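Wedbridge Two-Arm Tabletop Set: working rules and data card

Version 2. Maintained by the Cirkine bench group, Stestutdale.

What is in the set
The set holds 889 recordings of two arms handling small household items on a tabletop. Each recording comes with joint positions, gripper state and a short written task. Recordings are up to 400 seconds long.

Rules for operators
Keep hands outside the enclosure while either arm is powered. Both arms must be at rest before anyone reaches in to move an object. Check the base mounts for play at the start of each shift and write the result in the Shetty log. Cables should have enough slack for the full reach of the arm.

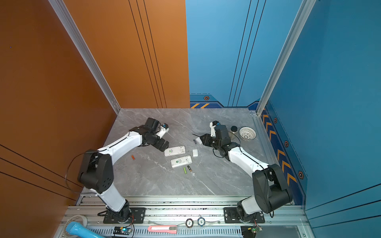 Batteries need extra care. Use only cells with an undamaged sleeve, and never grip one across both ends with bare metal. A dented cell goes in the disposal tin and the recording is marked "stopped". Blades stay retracted at all times. Glass items are handled at low speed only.

Change the layout of the objects after every 30 recordings. Do not tidy them into rows.

Labelling
Write the task before the arms move, in plain words, naming the object and where it should go. If the arms do something else, keep the task text as it was and mark the recording "failed". Failed recordings are kept in the set.

Known limits
One lighting set-up was used throughout. Recordings made before June have no gripper force values. Soft items such as cloth are not covered.

Please report wrong labels by recording number.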